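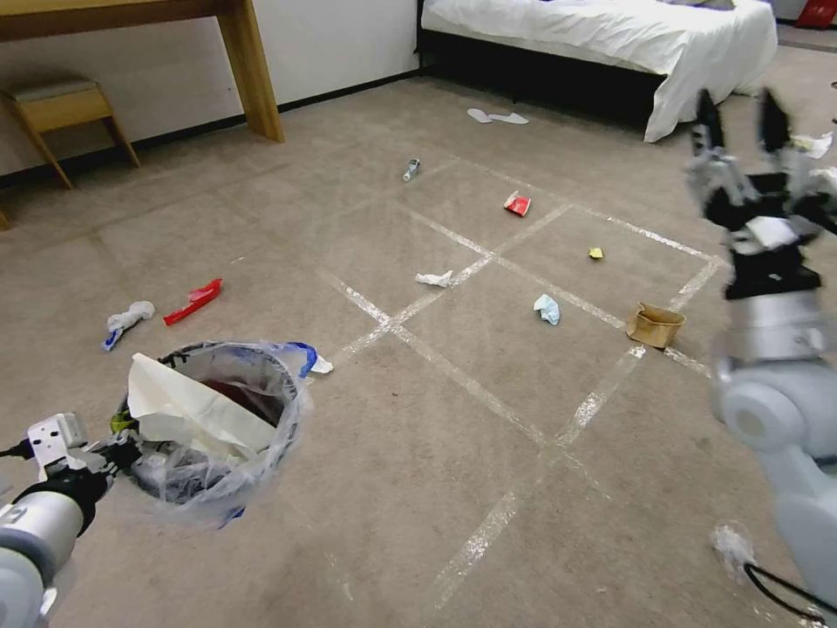 # The Smallest Bin in the House

Most homes have one serious trash can, in the kitchen, and several small ones that get little thought. The bedroom bin is usually the smallest. It fills with tissues, wrappers and receipts, and it is often full a day or two before anyone empties it.

Paper is the main reason. A large sheet crumpled by hand traps a lot of air and can fill a small round basket by itself. Folded flat or torn in quarters, the same sheet takes up very little room. Tissues are softer and can be pressed down.

Liners come next. A thin clear bag is enough for dry bedroom trash, but it should be large enough to fold over the rim. Tallari sells a small clear liner in rolls of 100, and Baltness has a slightly thicker one in boxes of 156. Either will last a one-bedroom apartment a long time. Keep a few spares flat in the bottom of the basket, under the bag in use. When the full one comes out, the next is already there.

Cans and bottles are better kept out. They often hold a last mouthful of liquid, and a thin bag leaks easily. Carry them to the kitchen, rinse them and put them with the recycling.

Carpet makes the job slower than a hard floor. White tissue shows up well on beige, but fluff and tiny scraps of paper sink into the pile, and strips of plastic can wrap around a vacuum brush. Pick up by hand first, larger pieces before smaller ones, and take the basket along instead of walking back to it. Start at the bed and work toward the door. Vacuum last.

For size, a basket of 8 quarts suits one person. The Odukoya range starts there, and the Ukgate store carries it in dark gray and white. Two people sharing a room may want the next size up, or a second basket on the other side of the bed.

Saturday morning is a good time to empty all of them at once, before the kitchen bag is tied and taken out.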